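Cable Handling Bench, Molldale

Nov 6, 2022

The Ristano project collects demonstrations of small bench tasks for a two-arm learning system. An operator moves the arms through a task, and the positions and camera views are saved together as one episode. The cable work started in July at our Molldale site. A short selection from it is on this page, followed by notes on how the episodes are run and sorted.

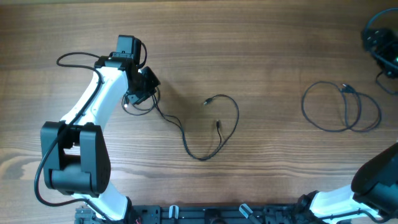
Head view of the table, with both arms on the rail. A loose USB cable lies in the middle and a coiled black one to the right.
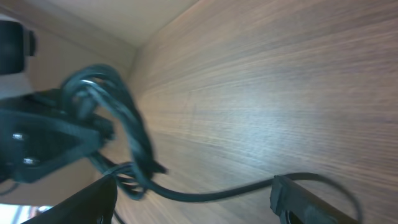

Wrist view, with the two fingers at the bottom and a single black cable running across the wood.

Cables were added to the task list after the block and cup tasks were finished. A block stays the same shape when it is picked up. A cable does not, and a policy trained on rigid objects tends to close on the place where the cable was a moment earlier. The first model we trained on the old data could reach toward a cable but rarely came away holding one.

There are 3 cable tasks in the current set. In the first, the operator picks up one end and moves it to a marked spot. In the second, the cable is passed from one arm to the other and set down. In the third, a cable that has been left in a loose pile is pulled out until the connector is free. The third takes the longest to record and has the highest share of rejected episodes.

An episode begins with both arms in the rest pose. The operator waits for the tone, does the task at a normal pace, brings the arms back to rest and presses the pedal. Anything over 39 seconds is stopped automatically. We tried a longer limit in the beginning. Operators used the extra time to fix small mistakes, and the models picked up the fussing along with the task. They would put a cable down, pick it up again and put it down a few inches over.

Starting positions are drawn from a printed sheet of 29 layouts. The sheet gives only a rough shape: straight, single bend, loose coil, pile, and which side the connector is on. The operator is not asked to match it closely. Before we had the sheet, people kept laying the cable down in the way that was easiest to grab, and most of the episodes from those weeks began with a gentle curve facing the left arm. That data is still in the archive but is not used for training.

Failed grasps are kept if the operator recovers within the same episode. They carry a tag so they can be left out or given more weight later. An episode is thrown out if an arm hits the joint limit, if the cable leaves the table, or if a view drops out. Everything else stays in, including the slow ones.

Each camera stream is saved at full rate and thinned afterward. The head view gives the layout of the table. The wrist views are most useful in the last few inches before the fingers close, where the head view is often blocked by the arm itself. Fast wrist motion blurs the picture. We asked operators to slow down during the approach, which helped, and then asked them to stop slowing down so much, because the models were stalling over the cable. The present instruction is to move at the speed you would use to hand somebody a full glass.

Labeling is done in Gruris, our in-house review tool. A reviewer watches the episode once at double speed and marks the first contact, the lift and the release. Two reviewers mark every episode in the pile task, and if their contact marks differ by more than a few frames the episode goes back in the queue. The other tasks get one reviewer. Text notes are optional and short. "Slipped, regrasped" is a typical one.

The fingers are the stock set. A softer pair from Vaněk was tested for 2 sessions and held thin cords better, but the grip readings drifted as the pads wore, and we did not want that change in the middle of a dataset. They may come back for the next round, which would be recorded as its own set.

Lighting has been left alone. The overhead fixtures leave a glare on shiny surfaces, and it moves with the wrist camera. Early on we talked about diffusers. The rooms where the arms will be used have the same kind of fixtures, so the glare stays in the data.

Next on the list is plugging in a connector, first with the port held in a clamp and later with it loose. Recording will use the same rest pose and the same pedal. The layout sheet will need new entries for the port angle, and the time limit will probably have to go up for that task alone.

Related galleries
Ristano: Block Sorting, First Round
Ristano: Cups and Lids
Molldale Bench Setup
Reviewing Episodes in Gruris
Vaněk Finger Test
Folding Cloth, Two Arms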